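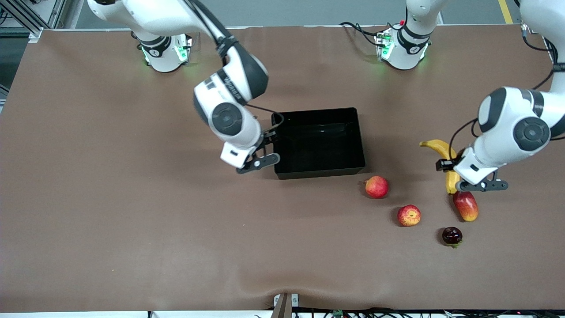

Flillari Brings Two-Armed Packing Stations to Its Fruit Hall, and Keeps Its Packers Close By

Flillari, the family-run fruit packing company that has supplied neighborhood grocers and office kitchens for longer than most of its present staff have been working, is pleased to share that it has opened its first automated packing line for mixed fruit boxes. The line was developed together with the automation firm Zilero, and it began filling customer orders in April after a good long stretch of practice, adjustment and, it must be said, a fair amount of fruit salad in the break room.

Each station on the line uses a pair of robot arms mounted side by side at the edge of a table. The arms pick up loose pieces of fruit, such as apples, bananas, mangoes and plums, and place them in an open box. That may sound like a small thing to anyone who has never had to do it 3000 times between breakfast and supper, but the people at Flillari have done exactly that for years, and they were the ones who asked for a change.

"I started here on the evening shift, and I remember going home and not being able to open a jar," said Fumiko Kobori, who now leads the packing hall. "You love the work and you love the people next to you, but your wrists keep their own calendar. When we sat down to talk about what we would hand over to a machine if we could, everybody in the hall said the same thing, which was the reaching. Nobody wanted to give up the choosing."

The choosing has stayed where it was. Packers at Flillari still look over the fruit as it comes in, set aside anything soft or bruised, and decide what goes into the day's boxes. The arms then take over the lifting and placing, and a packer checks each box before it is closed. All 55 members of the packing staff have kept their jobs and their hours, and the company has put that promise in writing for the length of its current agreement with them.

Mixed boxes were a harder place to begin than a box of apples would have been, and the two companies knew it. An apple is round and fairly forgiving. A banana bends away from you, a ripe mango marks easily, and a plum is small enough to hide behind everything else. Kenta Aoki, the engineer who led the project for Zilero, spent many mornings standing beside the packers with a notebook before he changed a single setting on the grippers.

"I came in with a plan for bananas, and Mio Hayashi watched it for perhaps a minute and told me I was holding them in the wrong place," said Aoki. "She was right, and we changed it that afternoon. I think a lot of what is good about this line came from moments like that one, where somebody with years in their hands was kind enough to explain what they were doing."

Hayashi, who has packed at Flillari since leaving school, is now one of the line's station leads. She and the other leads completed a training course put together by Emiko Hirose, Flillari's head of training, which covers starting and stopping a station safely, clearing a dropped piece of fruit, and teaching the arms a new arrangement when the season changes. The course takes place during paid hours, and anyone in the hall may sign up for it - including, as Hirose is fond of pointing out, those who have never cared much for computers.

"We had people who told me on the first day that they would break it," said Hirose. "I said that was fine, please try, that is what the practice table is for. By the second week they were correcting me. Station leads are paid at a higher grade, and I am glad about that, but what I hear about most is that folks still have some energy left when they get home."

The new line has changed the rhythm of the day in other ways too. Packers now trade places every 2 hours, moving between sorting, checking and station work, so that no one spends a whole shift making the same motion. The hall has also moved its earliest start from 5 a.m. to 6 a.m., a request that had come up at staff meetings for a very long time and had never before been possible on busy days.

Flillari's customers should notice very little, apart from a somewhat wider choice of mixed boxes. The company currently delivers to 389 shops, schools and offices, and it plans to let regular customers adjust the contents of their standing orders more often than before. Prices for existing orders will stay as they are through the end of the season.

"My mother used to say that a box of fruit is a thing one person hands to another, and I have tried to keep hold of that," said Toshio Higuchi, managing director of Flillari. "We took our time over this, and I am grateful to everyone who was patient with us, and to everyone who was impatient and told us so. The hall is still full of talk in the mornings, and I would have been sorry to lose it."

A second group of stations is planned for the room next to the present line, and the training course will open again before those are put to use. Grocers, schools and other customers who would like to visit the packing hall are warmly invited to arrange a time through Flillari's front office. Visits take place in the mornings, and comfortable closed shoes are recommended.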